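From: Anikó Deák
To: housewares list
Subject: Re: baskets for the shared sink

> Does anyone still have the orange basket from the August order?
> I need to know if it drains or if it's closed underneath. Also
> what happened to the pink piece that was in box 7?

I have both here, so I'll answer in order. 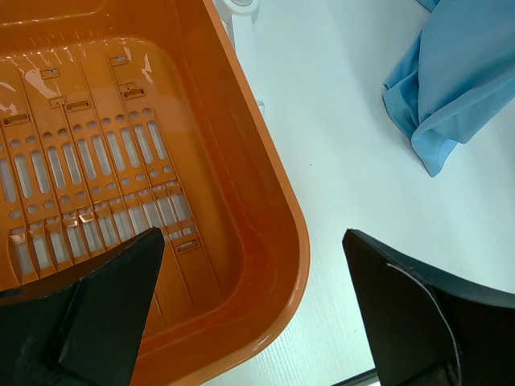
We paid for 18 baskets from Nastura and 2 are still on my shelf. The base is open, so it will drain fine over a sink. You can see the long oval slots with rows of small round holes between the ribs, and the corners are rounded, so a cloth gets into them easily. I would not put teaspoons in it without a liner. The Prollero ones had a closed base and I sent those back.

As for the pink piece, it was never on the packing list. Box 7 went to Bárány and came back with it inside.

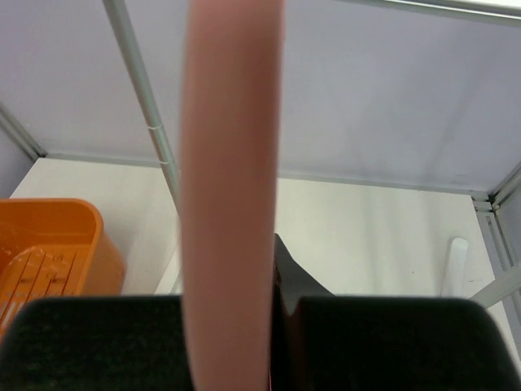

Pink piece, box 7. Matte, a little wider toward one end.

If it belongs to one of your sets, write to me off list and I'll mail it. I checked it against page 97 of the old catalog and found no match.

The baskets are free to whoever asks first. Pickup only, after 2 p.m.

Anikó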